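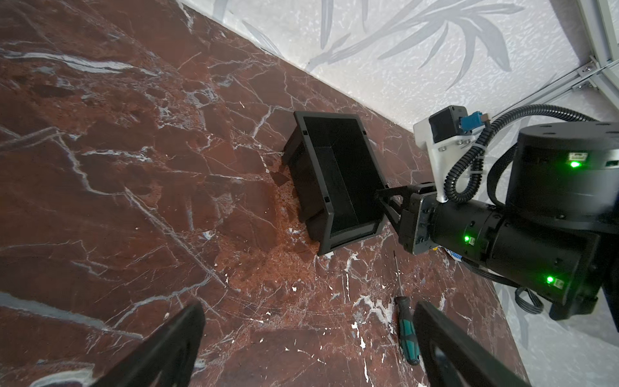
Reading time: 5 min

Home | List archive | By thread | By author | Join | Search

[drybeans] Re: Are pole beans for drying worth the trouble?
From: Satish Sisodia
Date: 25/06/2020
Message 3416

Umesh Sandhu wrote:

> I've been reading this list since winter and finally have a question
> of my own. We moved in May and the new yard has one long bed against
> a south fence, maybe 14 feet of it. I grew bush beans at the old place
> and ate them green. Now I'd like to grow some for drying, and
> everybody here seems to be crazy about pole types.
>
> Three things. Are they worth the bother of building something for them
> to climb? Is it too late to sow? And how do you get them out of the
> pods without it taking all of October? My mother used to beat them in
> a pillowcase but she can't remember what kind they were.
>
> Umesh

Umesh, welcome! Yes, yes (probably, if you hurry), and your mother had it right.

First the climbing part. A south fence is about the best thing you could have moved next to. I grew bush types for six years because I was scared of building a trellis, and then one spring I leaned some old bamboo against the garage, tied it at the top with baling twine, and got more dry beans off that sorry thing than I'd had from two full beds the year before. Pole beans keep going. They flower low down, then in the middle, then way up where you need a stool, and the pods dry in that same order, so you get to pick a little every few days from late August on. I love that part. I take my coffee out there.

With a fence you hardly need to build anything. Run a wire along the top and another a few inches off the ground, and zigzag twine between them. Use real jute or sisal and you can cut the whole mess down in the fall and throw it on the compost, vines and all. Keep the twine six inches or so out from the boards. Mine were tight against the wood the first year and the pods on the back side got moldy.

Now the calendar. For full-season pole beans it's late, I won't pretend otherwise. I'm in zone 6 and I'd want them in the ground by the first week of the month. But you said "south fence" and you didn't say where you are! If you have frost-free weather into the middle of October you can still do it with a quick one. From what I've grown:

Rada. Small, white, thin-skinned, very fast for a pole bean. Mine went from seed to first dry pod in 84 days last year. Cooks up creamy and doesn't need soaking if it's this year's crop. This is the one I'd put in tomorrow morning if I were you.

Tavia. Brown with a darker eye, a bit slower. Wonderful flavor, almost like chestnuts. It sulks in cold soil, so a late start doesn't hurt it the way you'd expect. A gamble for you, but a few plants at the warm end of the fence might surprise you.

Kolář. My favorite bean in the world, and please don't sow it now. It's big and purple-streaked and takes forever. It came to me in an envelope with the name spelled three different ways, and I've been giving it away ever since. Remind me in winter and I'll mail you some.

Rindano I've only grown once. It's a half-runner, so it climbs to your waist and then flops. Lots of beans, plain taste. Good in soup.

Sow them an inch deep, five inches apart, and water the bed well the evening before. Soil is so warm now that they'll be up in under a week. Skip the fertilizer. Too much and you'll have gorgeous leaves in September and no beans, ask me how I know.

On yield, so you know what to hope for: I weighed everything last fall for once. Eleven feet of Rada gave me 1036 grams shelled and cleaned, and a shorter row of Tavia gave 627. That was a good summer. The year before, I'd guess the Rada came to about 800 from the same spot, with a dry spell in July and me away for part of it. You won't feed a family all winter on that, but it's a lot of dinners, and they taste like something.

And shelling. The pillowcase! The main thing is that the pods have to be properly crisp. If one bends, it isn't ready, and you'll bruise the beans trying. I pick into whatever's handy, usually a black plastic storage bin, and leave the pods spread out in the back room for another week or two. Don't stack them deep and don't put a lid on. Stir them with your hand when you walk by. When they rattle and snap, half fill an old pillowcase, tie the neck, and either tread on it in socks or swing it against a wall a few times. My kids fight over this job. Then pour the beans from one bowl to another in front of a fan, outside, and the chaff blows off. The first time I did it on the porch and we were finding bits of pod in the doormat until spring.

After that, a few days in the freezer in a sealed jar, to take care of weevils. Make sure they're dry first: bite one, and if your tooth leaves a dent, give it longer. Let the jar come all the way back to room temperature before you open it.

One more thing, about saving seed. Pick out your best plants early and tie a bit of red yarn on them, and leave those pods completely alone for the kitchen. I always think I'll remember which ones they were and I never do.

Tell us which way the fence runs and when your first frost usually comes, and somebody closer to you may have a better pick than Rada. And if your mother remembers even the color of those beans, post it! There are people on here who live for that kind of puzzle.

Happy sowing,
Satish

Previous message | Next message | Reply to list
Questions about the list? Write to the list owner. Messages copyright their authors. Back to top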